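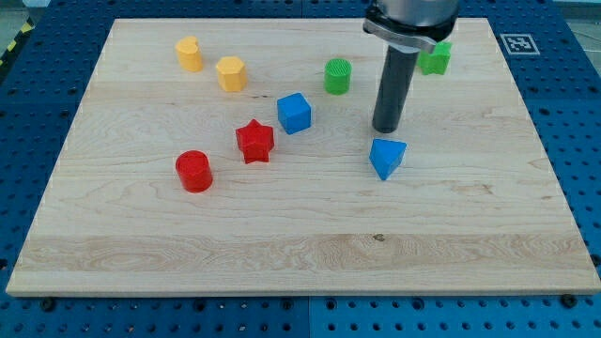
Seon-mi Maeng
Bench lead, Flomville shared workshop

Notebook, September, Thursday, evening session

Block pushing on the blue table. Present: me, Tariq Butt until 7, Jairo Paucar on and off between jobs on the lathe.

Setup. Maple board on the perforated table, marker on the table near the board's upper right corner, straight pusher in the collar. Blocks are the mixed set: heart and hexagon in yellow, star and cylinder in red, cube and triangle in blue, the green cylinder and the green one with the notched edges that Jairo calls the flower and Tariq calls the cross. The config file says "cross". Leave it.

Layout at start of run: all pieces on the far half, near half of the board left clear as the target area. Tip parked low next to the blue triangle.

Work done

Replaced the two-point height calibration with a four-point fit. The old one assumed the board was flat and parallel to the table. It is flat. It is not parallel. The left side reads low by a little under a millimeter, and the tip was dragging on one side and riding over the grain on the other. Fit is now stored with the table offset, so swapping the board means redoing it. Script is in the Garden folder, height_fit, no arguments.

Changed the approach speed limit for the last bit of descent. Before, the arm came down at travel speed and relied on the stop threshold. Tariq did not like the sound of it and neither did I.

Marker detection dropped out twice, both times with the arm near full reach to the right. Probably the arm shading the marker. Exposure raised one step, no dropouts after that, but I only ran it for half an hour. Not calling it fixed.

Results

32 pushes, straight lines toward the near edge, one block per push, reset by hand. Log number 847.

Cube: good. Tracks straight if contact is within a few millimeters of center, rotates otherwise.
Red cylinder: slides off to one side on nearly every push. Expected with a round tip on a round face.
Green cylinder: same.
Star: depends entirely on where the tip lands. Between two points it stays captured and moves well. On a point it spins.
Triangle: fine on a flat, bad on a corner.
Heart: tipped over twice. Contact height too high for it. Try lowering the tip 3 mm for this piece only.
Hexagon and cross: no complaints.

The planner still picks the contact point from the bounding circle, so for the star and the triangle it is guessing. Woo-jin Jin has a version that uses the outline. He says it works in simulation and has not been near the table yet.

Problems

Collar screw loose again at the end of the session. Retorqued, put a paint mark across the head. If the mark has moved by next time, it needs thread lock or a new screw. The Kowalczyk collar takes a longer screw and may be the better part anyway.

Emergency stop tested before and after. OK both times.

To do

Outline-based contact points, with Woo-jin.
Per-piece tip height in the config.
Ask Ah-rin Tak whether the turned tip with the shallow groove was ever finished. A groove might hold the cylinders.
Long run on the marker at the new exposure setting.
Reprint the board position sheet. The one on the wall still shows the old offset.

Table left powered down, blocks in the drawer under the controller.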